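Robot arms put to work in the kitchen at Prova open day

Visitors to Prova's open day in September were able to see robot arms doing the sort of jobs most people do without thinking, from putting cutlery away to wiping down a worktop.

The company, which has its workshop behind the old Kasprzak dairy building, opened its doors to the public for the first time since it moved in. A total of 468 people came through over the course of the day, and the last demonstration was put back to 4.30pm to let in a group who had been queuing outside.

Most of the interest was in the test kitchen at the back of the workshop. It has a sink, cupboards, drawers and a tiled floor, and was fitted out by Zesard, a local joinery firm, to the same measurements as an ordinary family kitchen. Groups of 23 were taken in at a time and stood behind a rail while staff ran the arm through its tasks.

Verna Holloway, who runs the kitchen project, told visitors that cutlery was one of the harder jobs on the list. Forks and spoons lie on top of each other, she said, and the metal reflects the light, so the small camera at the wrist can have trouble telling where one handle ends and the next begins.

"People expect us to show them something more exciting," she said. "Then they watch it try to pick up one fork from a pile and they go very quiet."

She said the arm had been through 2000 practice runs on drawers alone since the spring. It is slower than a person and still drops things, and a member of staff stays next to the stop button whenever it is running.

Children were given the chance to guide a smaller arm by hand at a bench near the entrance, moving wooden blocks from one tray to another. That queue was the longest of the day and had to be closed for half an hour over lunch.

Ruaridh MacBrayne, who teaches design and technology at a nearby secondary school, brought 34 pupils in the morning. He said several of them had asked about apprenticeships on the bus back.

"They'd seen factory robots on the television, but a kitchen is something they know," he said. "They could see for themselves which bits were difficult."

Not all of the questions were friendly. One visitor, a retired care worker, asked whether machines like this were meant to replace people who look after older residents in their homes. Ms Holloway said the company was working on fetching and tidying, and that she would not want it used in place of a visit from a carer. The subject came up again in the afternoon talk, which overran.

Prova has taken on a second unit on the same site, where it plans to build a laundry room with help from Avonis, which supplies its motors. Building work is due to start after Christmas.

School groups can ask for a visit during term time by contacting the workshop office. There is no charge, but places must be booked ahead and under-16s need to come with an adult.
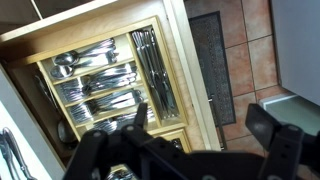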